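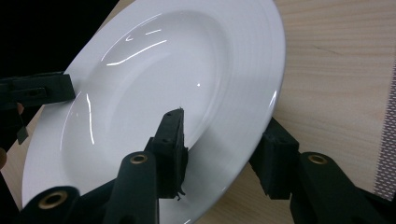
Opening, cold press versus expeller press. Start with the question people ask at the Stitau counter: why does one bottle of seed oil cost twice as much as the next? Most of the answer is heat. A cold press turns slowly and keeps the seed cool, so less oil comes out. Next, how to look at what you made. Pour a spoonful into a white plate with a deep well, glossy and plain in the middle, and the color shows up right away. Tip it toward the light and check for cloudiness. Don't mistake the glare off the glaze for something in the oil.

Slide 2, our numbers. In January we ran 3,478 pounds of sunflower seed through the Karakaya press and got 1,160 pounds of oil. Say that this was after settling. Hülya has the log if anyone wants it.

Slide 3, filters. Cloth first, then paper. Let the oil stand before the cloth or it clogs. Ruth Tindall changed her cloth too late last season and had to redo a whole batch. Ask her to speak if she is in the room.

Slide 4, buying a machine. Points to cover:
Motor size and the hours it can run without a rest.
Where the spare screws come from and how long they take.
Cleaning. Ask the seller to take the head apart in front of you.

Slide 5, seed moisture. Too damp and the cake comes out soft. Too dry and the press jams. Pass the two jars of cake around now.

Questions until 11:30. Jagadeesh takes any on wiring. Press demo is in the back after the break, bring ear plugs.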